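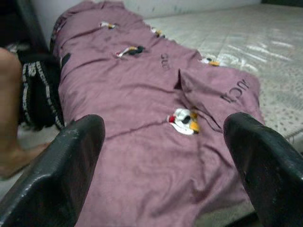
Tecido malva com apliques bordados, estendido. Vincos ainda por alisar.

Têxteis de cama e de quarto - galeria de agosto

Esta página acompanha o inventário têxtil da casa Iltetti, um alojamento com 10 quartos cuja rouparia foi reorganizada durante o mês de agosto. O registo escrito está a cargo de Hoi-yan Yau. A galeria abre com uma única peça; as restantes entram à medida que forem dobradas, etiquetadas e arrumadas na prateleira.

Notas sobre a peça

Cor: malva arroxeado, tom poeirento. No inventário usa-se o código "malva 2", para separar esta tonalidade do lilás das fronhas, que é mais frio.

Decoração: pequenos apliques bordados, ao estilo de desenho animado, espalhados pela superfície. Cada um parece representar a cara de uma personagem, em branco, preto, vermelho e amarelo. O maior tem um contorno branco arredondado, uma mancha vermelha de um lado e uma forma amarelo-alaranjada, semelhante a um bico, do outro.

Estado da superfície: vincos suaves em toda a extensão, com uma ruga comprida a atravessar o tecido e uma aba dobrada sobre si própria. Na margem, uma pequena aba preta sai de debaixo do pano. Fica por confirmar se é a etiqueta de composição.

Procedimento de dobragem

1. Estender a peça numa superfície plana, com os bordados para cima.
2. Abrir as abas e alisar do centro para as margens, com a palma da mão. Não puxar pelos apliques.
3. Dobrar ao meio no sentido do comprimento e voltar a alisar.
4. Dobrar em terços. A linha de dobra deve passar entre os bordados, nunca sobre eles - o fio de bordar marca e acaba por levantar nas pontas.
5. Pousar na prateleira com a lombada virada para fora.

Peças com apliques não vão à calandra. Se for preciso passar a ferro, passa-se pelo avesso, com um pano de algodão por baixo e temperatura baixa.

Arrumação

Armário Brollen, prateleira 2. As peças lisas ficam em pilha; as bordadas guardam-se à parte, sem peso por cima. As caixas Tsai servem apenas para o que sai de uso no fim da estação e levam no exterior uma ficha com cor, código e mês de entrada.

Os códigos da série 3,000 correspondem a peças de quarto e os da série 4,000 a peças de banho. A numeração herdada do antigo livro Trundorach deixou de ser válida; as fichas que ainda a tragam devem ser substituídas na próxima conferência da rouparia.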